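How to Re-Caulk the Joint Where a Bathroom Floor Meets the Wall

The bead of caulk along a bathroom floor doesn't last forever. Ours at the Jorkcombe house started to pull away after seven winters, and by February there was a gap I could slide a coin into. Replacing it is an easy job for one person.

What you need

A tube of 100% silicone made for bathrooms
A caulk gun
A plastic scraper and a utility knife
Rubbing alcohol
Old cotton cloths
Painter's tape

Step 1: Cut out the old bead

Run the knife along the wall side first, then along the floor side, holding the blade as flat as you can. Pull the strip out by hand. It will come up in long pieces in some places and in crumbs in others. Use the plastic scraper on whatever is left. A metal one will mark the tile glaze.

Step 2: Clean the joint

Vacuum out the loose bits, then go over the whole line with a cloth and warm water with a drop of dish soap. Work on your knees and push the cloth right into the corners with your fingertips.

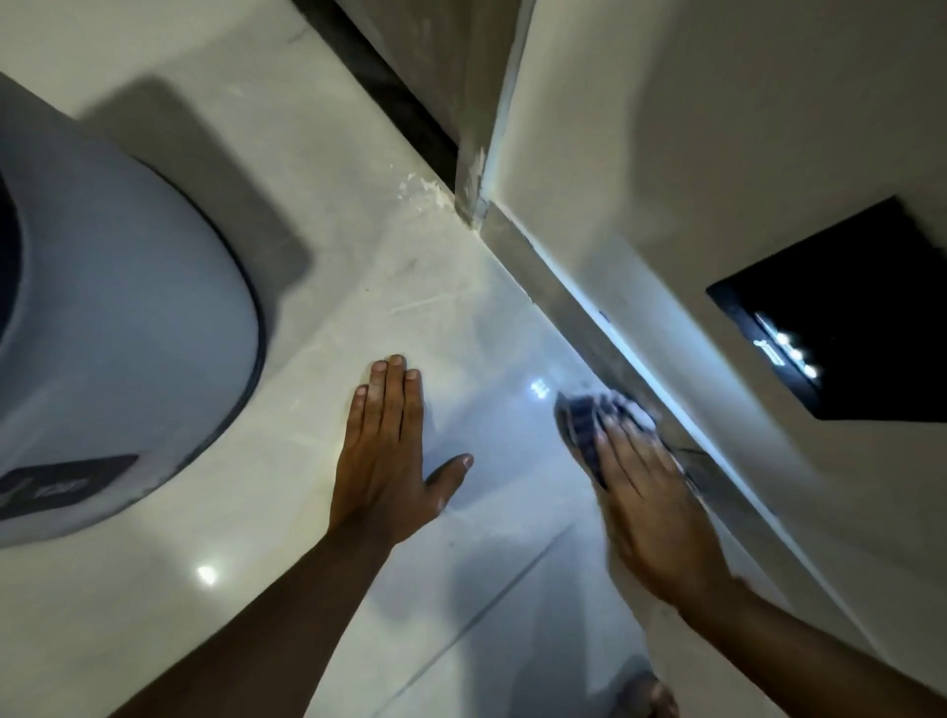
When the soap is rinsed off, go over the line again with rubbing alcohol and open a window. New silicone won't stick to soap film or to old silicone. Let the joint dry for at least six hours. I leave it overnight.

Step 3: Tape

Put one strip of tape on the wall and one on the floor, leaving a gap of 3/16 inch between them. Press the edges down with a fingernail. Tight spots take the longest – tear the tape into short pieces there.
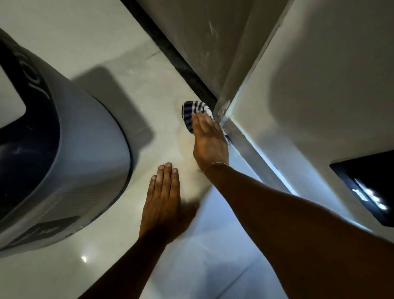
Step 4: Apply the silicone

Cut the nozzle small and at an angle. You can always cut more off. Start in the corner farthest from the door and keep the gun moving at a steady pace. Do one wall at a time, smooth the bead with a wet finger, and pull the tape right away while the silicone is still soft. Pull it back on itself, slowly.

Step 5: Wait

Keep water off the floor for a full day, or longer if the tube says so. A cold room slows things down.

If the gap is wider than 1/4 inch, push foam backer rod into it before Step 3. Thanks to Fedir Romaniuk for that tip.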